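Speaker notes — laundry talk, Thursday, afternoon slot

Start without the title slide. Just say hi, say Pemance, say I ran the linen and uniform side at the Flesarstead site before I ever got near an arm. People relax when they know I've folded for a living.

Opening story. My first week on the sorting floor, on feet that hated me, I handled 400 pieces before lunch and thought I was doing great. The woman next to me had done a lot more and was also eating a sandwich. Pause there, it usually gets a laugh. Then: so when management told us in November that arms were coming for the basket work, the whole break room had one question, and it wasn't a technical one.

Go slow here. The question was "whose shift is this going to be?" I didn't have an answer and I said so. I think saying so bought me about a month of goodwill.

What we picked first. We called the project Skitska, don't explain the name, it takes forever and it isn't funny out loud. The job is as dull as it gets: clothes and a basket. Pick up a piece of clothing, get it over the basket, let go, do it again. We chose it because every person on the floor could judge it. You don't need a degree to have an opinion on how to pick up a shirt! 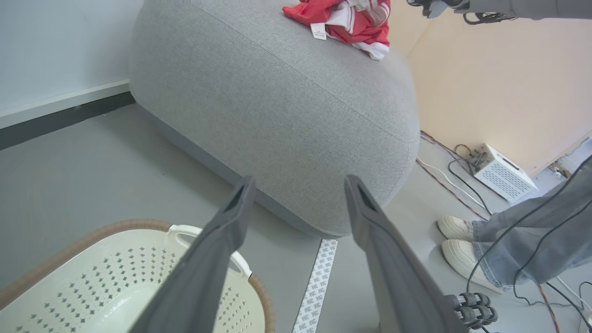
Jin: I was one of the people in that break room, and I'd put it stronger than the talk does. We weren't scared of the arms, we were scared of being the ones left to watch them. Standing next to a machine all day waiting for it to drop something is worse than sorting. If you're going to tell this story, please tell them that part too.

Read that comment out in full, as written. It came in on the draft of these notes and I'd rather have it in the room than my polite version of it. Then stop and drink some water.

My answer, and say it plainly: yes, that happened. For the first stretch we had people babysitting. They hated it and the error log shows it — folks stopped writing things down by mid-afternoon. We had planned the arm's day in detail and hadn't planned the person's day at all. That's on me, I wrote the plan.

What we changed:
Watching is now a turn, 70 minutes at most, then you swap.
Whoever is watching can stop the arm for any reason and doesn't have to fill in a form about it.
The people who sort by hand decide which pieces are fair to give the arm and which aren't. (Anything with a drawstring was a fight. Skip if short on time.)

Now the part about cloth. Ask for a show of hands, who here has tried to explain to another person how to pick up a sweater? You can't really, you just do it. Cloth has no proper shape. A box looks the same after you lift it. A piece of clothing turns into something else the second it leaves the pile, and it hides its own edges. Our sorters know this in their fingers, and getting that knowledge out of them and into a working routine has been the biggest piece of the job.
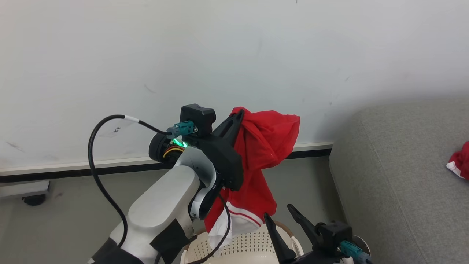

And getting it out of them took talking, mostly. We sat down with 8 sorters, paid time, and asked them to go through a pile slowly and tell us what they were thinking. One of them said she never grabs the top piece, she grabs whichever piece is lying on the fewest others. I'd done that myself for years and never put it into words. We ended up with 1587 short notes from those sessions. Some are one word. One just says "ugh."

So is it a good trade? Be careful here, don't oversell. The wrists are better, I hear that a lot. Less bending over baskets. The talking is worse. Sorting side by side was where people found out who was moving house and who was sick of their landlord, and an arm in the middle of the line makes that harder. We've moved two tables back to face each other and it helps a bit.

Pay — somebody always asks. Watching turns are paid at the same rate as sorting. I wanted more for the note sessions and I'm still asking.

If there's time, take the drawstring question. If there isn't, go straight to questions and leave the break room line up on the screen.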